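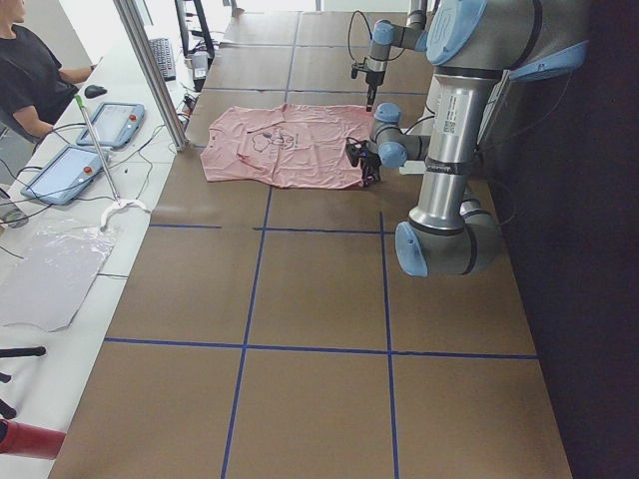 Irfan Mangundap wants to know why his scones went flat when his gran's always come out tall, even though he used the same bowl and the same oven. He thinks it might be the baking powder, and he asks what baking powder is anyway.

What makes a cake rise?

Cakes, scones and muffins rise when bubbles of gas get trapped inside them. The gas is called carbon dioxide. It is the same gas that makes lemonade fizzy, and you breathe some out every time you let out a breath.

In most cakes the gas comes from baking powder. Baking powder is a mixture of two main things: bicarbonate of soda and a dry acid. There is usually a little cornflour or rice flour in the tin as well, to keep the powder from going damp.

While the powder is dry, very little happens. When you add milk, egg or water, the soda and the acid dissolve and start to react with each other. They make carbon dioxide, and the batter fills with tiny bubbles. Many baking powders react a second time in the oven, when the heat gets to them.
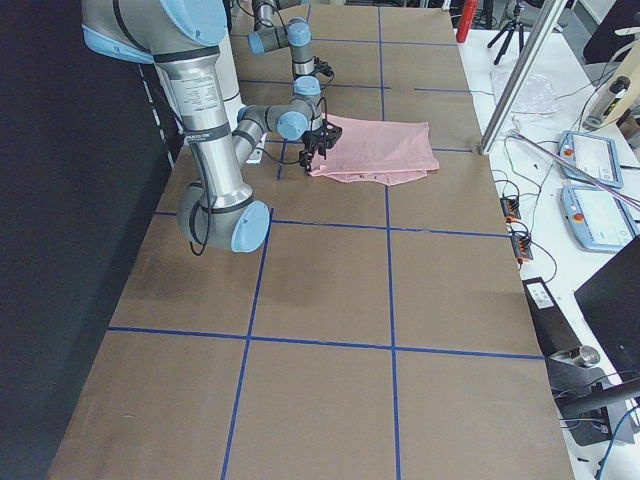 Brown paper and blue tape on a long worktable.

Why don't the bubbles escape?

Some of them do. If you look at a bowl of muffin batter you may see bubbles popping on top. Most stay put, as the batter is thick and they can't get through it easily.

Flour helps too. When flour gets wet it makes a stretchy stuff called gluten. The bubbles push against the gluten and it stretches like a very small balloon. In the oven the bubbles grow, the egg and flour set firm around them, and the cake keeps its shape. Cut a slice and you can see the holes where the bubbles were.

If you open the oven door too early, cool air gets in before the cake has set, and the middle can sink.

Is it the same as yeast?

No. Yeast is alive. It feeds on sugars in the dough and gives off carbon dioxide slowly, so bread dough has to be left for an hour or more. Baking powder works in minutes. Scones should go into the oven soon after mixing. 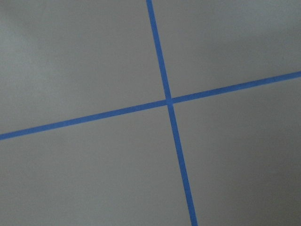
Two strips of blue tape crossing on a grey surface.

Test your baking powder

Old baking powder stops working, especially if the lid has been left off. Irfan should try this with his.

You will need a grown-up, a teaspoon of baking powder and a mug.

Ask the grown-up to put a little hot water in the mug. Tip in the baking powder and watch. If it froths up straight away, it still works. If you only get a few lazy bubbles, buy a new tin.

You can also try a cold test. Put a teaspoon of baking powder in cold water and another in warm water, and see which one fizzes for longer. Write down the times. The children at the Staniforth cookery club tried it in May, and their cold mug was still fizzing after 20 seconds.

Words to know

Acid: something sour, like lemon juice or vinegar.
Batter: a runny cake mixture.
Dissolve: to mix into a liquid until you can't see the bits.
Gluten: the stretchy part of wet flour.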